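The cable is part of the robot

Most of the trouble I have been called to look at in small robot cells over the years came down to the cable. The arm was fine. The gripper was fine. Somewhere between the wrist and the forearm a black cable had been tied down by a person in a hurry, and it had been pulling, rubbing or catching ever since.

My argument is that cable routing should be treated as setup work, with its own time on the schedule and its own page in the logbook, and that it should come before anyone touches the software. In most labs it is done last. The arm is bolted down, the gripper goes on, someone plugs it in and gets a strap out of a drawer, and that is the routing for the next year.

I look after a cell at Flulico that picks up mugs and works next to a mug tree. It is a plain job for an arm. The mug is small, the tree has a few short pegs, and the table is knotty pine. What makes it a good test of a cable is the wrist. To bring a handle around to a peg the wrist has to turn a long way, and it has to do it with the gripper low and close to the post. Any slack that hangs on the wrong side will find the tree. Any slack you take out to prevent that will be missed at the end of the turn.

When I took the cell over, the cable ran tight down the arm with no loop at the wrist. It looked very tidy. It lasted 298 hours by the controller's own clock, and then the gripper began dropping out when the wrist was near its limit. We changed the cable for an identical one, tied it the same way, and got 353 hours. I don't blame the cable maker for either of those.

Arwel Jenkins did the second rebuild with me in November. He came from a packaging line at Costlow, where the arms run all night, and he would not start the program until he had walked the wrist through its whole range by hand, holding the cable loosely between two fingers. It took most of a morning. I was impatient with him and I was wrong. We ended up with a strap on the upper link and an open loop at the wrist, and we drew it in the logbook so the next person could copy it. 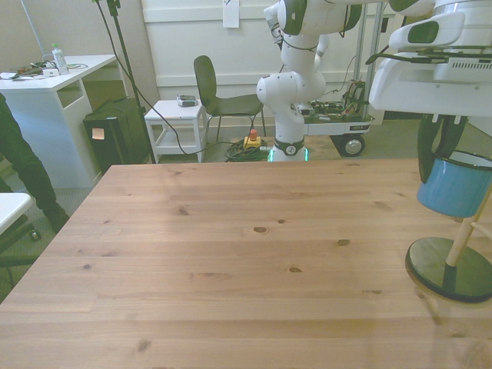
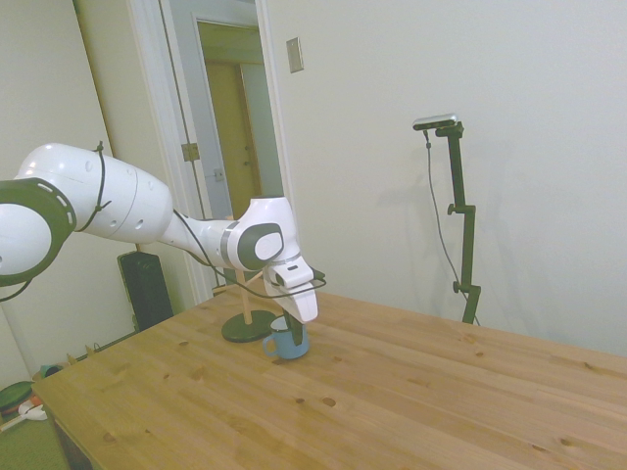
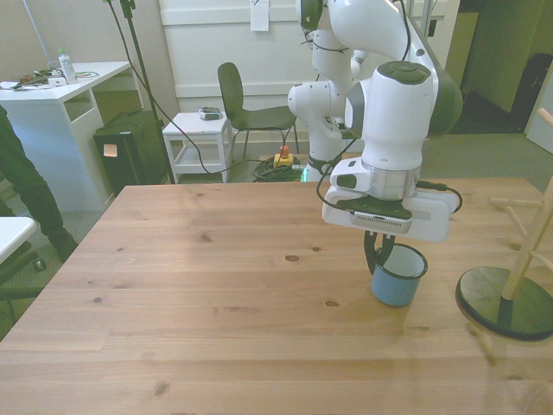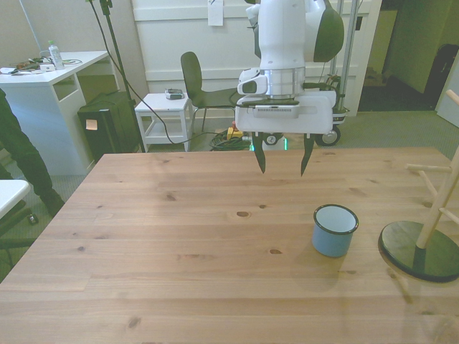

The mug cell. The mug is held above the table in the first view; the second shows the cable strapped along the upper link.

There are fair objections. One is that a loose loop snags. It can, and a loop that is too big is as bad as none. The answer is to move the arm through its worst poses and look, and then to look again after a gripper change, when everyone assumes nothing has moved.

Another is cost. The people at Aaltonen, who quoted us for a molded sleeve with swivel clamps, made a good case that a proper dress kit pays for itself on a factory arm. I believe them. For a cell like ours, where the gripper and the task change often, I would still take hook-and-loop straps and a person who checks them. A sleeve is hard to see through, and I want to see the cable.

The objection I hear most is that cables are cheap, so let them fail. Ours cost 50 dollars. The trouble is that they seldom fail cleanly. A worn cable gives you a gripper that is fine at nine in the morning and faulty at two in the afternoon, and in between someone has retuned the grip force, blamed the mug and rewritten part of the program. We lost roughly 2000 dollars of staff time to the first one before anybody flexed it by hand.

The floor deserves the same attention. The emergency stop is on a lead, and leads get kicked. Coil the extra length, leave it where you can see it, and make sure the person next to the table can get to the button without stepping over anything. At Pinano, where I worked before, we had the button on a shelf behind the operator and thought that was good enough until the day we wanted it.

So if you are setting up a cell this year, put half a day down for cables and defend it when the schedule slips. Write down where each strap goes. Check the loop at the wrist every week, and if you find a shiny patch on the jacket, move the strap before you order the replacement.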